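4. Planning and budget, before you order

Read this section before signing anything. The Jaltik price list shows the two-arm cell at its cheapest, and a cell at that price will not do your job on the day it arrives.

4.1 Work out the real cost

1. Write down one task. "Laundry handling" is too wide. "Hang socks on a clip-hanger" will do.
2. Ask for a quote with grippers, cables, table and software licence on separate lines. Fesetti and Nasution both sell grippers that fit, and both leave out the wrist adaptor.
3. Add 1176 for the second-year licence. It renews by itself unless you cancel in May.
4. Add 92 for each spare set of gripper fingers. Order 2 sets.
5. Add staff time. Someone has to stay near the cell while it runs, whatever the brochure says.

Note: The 97 per cent success rate in the sales leaflet is for one sort of sock, laid flat. Ask for the figure with your own goods – and ask who did the counting.

Caution: Do not pay for the Drerkness speed upgrade until the task works at normal speed.

4.2 Ask for a demonstration

1. Send your own items to the supplier.
2. Watch the whole job, including how the items get on to the table.
3. Ask for a repeat with the hanger moved.

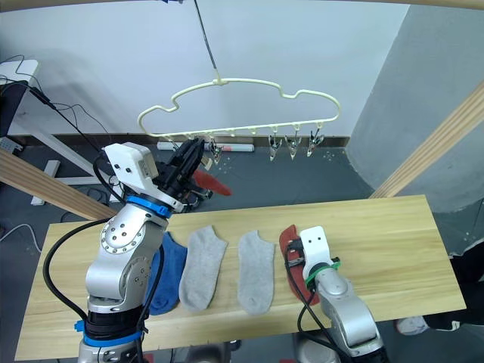
TWO-ARM WORK: SOCKS AND CLIP-HANGER

One gripper holds a red sock up near the clips while the other presses a second red sock to the table. Price both arms for this kind of work. A hanger on a cord can swing, so budget for a fixed rail as well and drop it later if you can.

Questions about quotes go to Ute Kohlhase. Section last checked 2023-06-25.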